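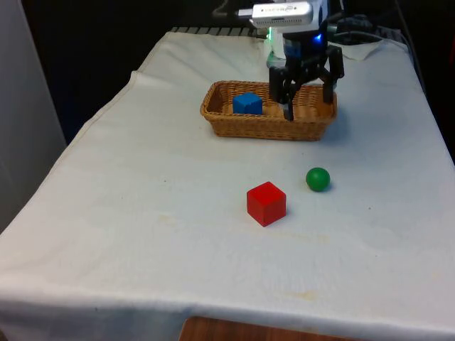 The wicker basket on its white cloth, April

Progress report to the Granström fund: the Sillgate tidying table

Dear all,

Thank you again for your patience with us over the winter, and for the second part of the grant, which reached us safely in April. I am glad to say the tidying table is now properly set up at Sillgate and has had a good deal of use already.

You may remember that we went back and forth a long while over what to put things away into. We tried a deep plastic tub from Jaltholm first, and it was sturdy enough, but small things vanished into the bottom of it and were a nuisance to get out again. A shallow basket is so much kinder — you can see straight away what has gone in and what is still waiting. The cloth has picked up a few marks that our usual wash doesn't shift, so I have put a second one on the list.

We have now logged over 160 rounds of putting away, against the 1000 we promised for the whole of the Tivetik project. That is a little behind where I had hoped to be, mostly on account of the four weeks we lost waiting for the room.

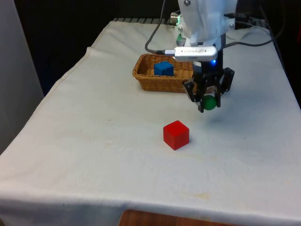
Why blocks and a ball, and not ordinary household things?
We wanted to begin with plain shapes that are easy to tell apart. A ball rolls off if it is set down carelessly and a cube stays put, so the two make a good pair to start with, and cups and spoons will come in the next stage.

Spending is in line with the plan, apart from the extra cloth. I should like to move on to the household things before the summer, and would be very happy to talk through the list with any of you beforehand.

With warm thanks,
Neusa Falcão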